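**Zisten lift-lid jewelry box, pink. Four stars.**

Bought for my niece Candela, who keeps her necklaces in a sandwich bag. I had it at my place for a while before passing it on, so I filled it with what we had and used it the way she would. Most of what went in was chains, with a few pairs of earrings.

The box is painted wood, pink on the outside, with cream lining inside. The lid is the reason to buy it. It opens upright and the necklaces hang on the inside of it, so you see them all at once and don't dig. Fine chains do best. They hang flat and come off the hook with one pull. 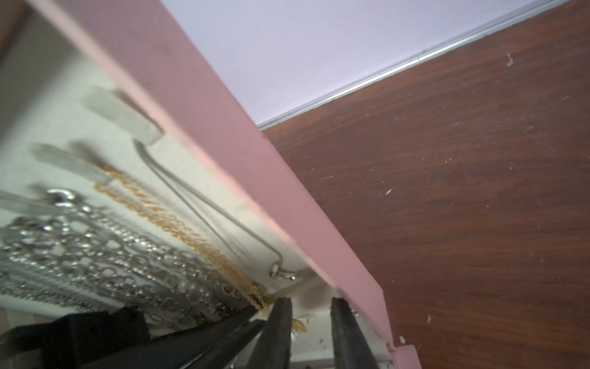
Heavier pieces are a different story. Put two or three chunky silver chains on neighboring hooks and they slide into each other every time the lid moves. I spent a good part of one evening picking an open-link chain out of a beaded one. What works is to leave a hook free on each side of anything thick. You lose room that way, and the listing doesn't mention it.

Length matters too. Measure before you buy. The listing gives no figure for the longest chain that will hang straight, and I wrote to the seller to ask. A Mr. Carrasco answered the next morning and said 18 inches is comfortable and anything longer should be doubled over the hook. I tried both ways and agree with him. Doubling is fine for plain chain but it puts a kink in the thinner ones, so I would lay those in the bottom.

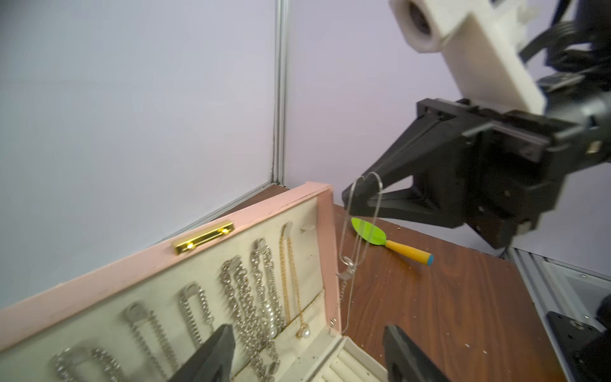 *Lid up, silver chains and the pearl pendant on the lining.*

The bottom half has padded rolls for rings and a square panel with small holes for earrings. The rolls grip well. A thin band stays put and so does a wide one. The earring panel is good for studs and posts. Hooks and hoops go in but they lean on each other, and you have to take the back off every stud before it will sit in its hole, so pairs that get worn daily will probably end up somewhere else. There is also a padded cushion section, where I put a watch. 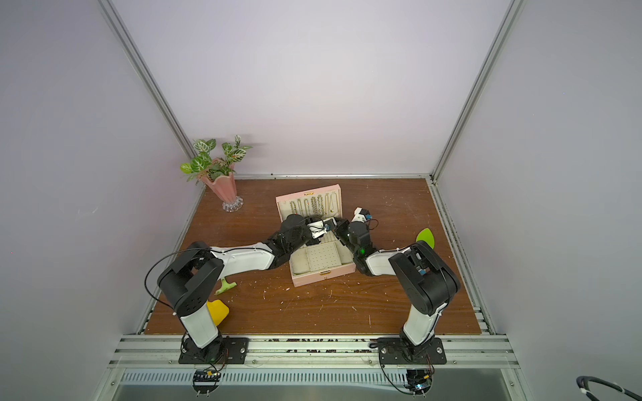
The latch is small and gold colored and closes without a fight. I would not count on it for travel. My neighbor Dwayne Hutchins has the Civel box in walnut, and his shuts tighter, but it has no hanging space at all and he paid nearly twice as much.

Paint is even on the flat faces and a little thin along the edges. No smell when unpacked. Ours came well wrapped, with a spare hook in a paper envelope taped to the base.

One star off for the tangling. If you own mostly light necklaces, ignore that and get it. If you own mostly heavy silver, look for something with wider spacing.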